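Recording Demonstrations on the Pegs and Parts Board
Danden bench guide, by Faraji Mfaume
Last revised 30 September 2025

This page covers how to record teleoperated demonstrations of the board task on the two-arm bench. It assumes you have done the safety training and can bring the arms up on your own. If you can't, read the startup page first and come back.

What you need

The two-arm bench with both hands fitted
The white task board and its blue parts
The operator gloves, in your size
An account on Minja, the recording tool
At least 300 GB free on the local drive

Before the first episode

Wipe the board. Start Minja and pick the task name from the list. Do not type a new one. In April we ended up with four spellings of the same task and had to merge them by hand.

Run the glove calibration twice. The first pass often leaves the thumb a little short, and you won't notice until you try to pinch a thin part. Open and close each hand slowly and compare it with your own. If a finger lags, recalibrate that hand only.

Check the head camera view on the monitor. The whole board should be visible with both hands raised. If a forearm hides a corner of it, move the board, then tape its new position on the table. Leave the camera where it is, or the new episodes won't match the old ones.

Setting the start pose

Every episode begins with both hands above the board and clear of it, fingers slightly curled. Hold still for a full second before you press the pedal. The policy learns from the first few samples as much as from the rest, and a hand that is already moving when recording starts teaches it to lurch.

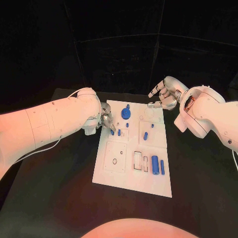
Once you are holding steady, press the pedal and wait for the tone. Then begin. Use the hand nearest the part you are going for. Reaching across the other arm is allowed in the controller but it makes poor data, and the collision guard will usually stop you halfway.

Recording an episode

1. Move to the part at an even speed. Slow is fine. Stopping in mid-air to think is what hurts.
2. Close the fingers before you lift. With the thin parts, bring the thumb in last.
3. Lift straight up until the part clears its neighbors, then travel.
4. Line up over the target and lower. If you miss, back off a little and try again in the same episode.
5. Release, raise the hand, and return to the start pose.
6. Press the pedal to end.

Keep the episodes where you miss once and recover. We want those – a policy trained only on clean runs has no idea what to do after a bad grasp. Throw out an episode if you drop a part off the board, if the arm faults, or if someone reaches into view. Mark it "discard" in Minja and leave the file alone. The nightly job clears it.

Most episodes on this board run between 17 and 70 seconds. Anything longer probably has a long pause in it. Watch it back before you keep it.

Changing the layout

Change the starting layout after every fifth kept episode. Minja shows the next one on the side screen. Match it as closely as you can by eye, but don't spend time on small differences in angle. Those help.

Swap operators at least once per layout set if there are two of you. People have strong habits in how they approach a peg, and the Trokutitz set, which one person recorded alone, gave us a policy that would only grasp from the left.

Checking and uploading

At the end of a session, open the review tab and play every tenth episode at double speed. Look for dropped camera frames and for hands that drift from the glove position. Then press Upload. The full set for one task is 195 kept episodes, and it goes to the Drultthorpe server, where training picks it up.

Park the arms before you take the gloves off. Write your session notes while you still remember them, including which hand you recalibrated and when.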